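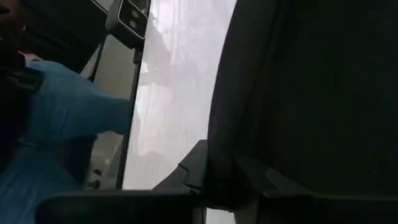
Call for Participants: Tundwood Film Days, Documentary Jury

Tundwood Film Days invites applications from residents who wish to serve on the audience jury for the documentary section. The section is devoted to films on family history and migration, and opens with the regional premiere of Veler, a feature-length portrait of a river town before and after the closing of its cannery.

The jury has 6 members. Applicants must be at least 20 years old and must be free to attend every screening in the section, including the late program on Wednesday. No professional background in film is required. Persons who worked on a selected title, or who are employed by its distributor, are not eligible.

Jury members will watch the films with the public at the Tamayo Theater, take part in two closed discussions, and sign a joint written statement on the winning title. The director of that film receives the Tamon Prize, which carries an award of $2000.

Members receive a full festival pass for themselves and one guest. Travel and lodging are not covered. Films in languages other than English are shown with English subtitles. Applicants who need captions or step-free seating should say so when applying.

To apply, send a letter of no more than one page naming a documentary you have seen recently and explaining your view of it. Please include a daytime telephone number. Letters may be left at the theater box office or mailed to Tundwood Film Days, Room 318, Tamayo Theater. Applications close at the end of August. All applicants will receive a written reply.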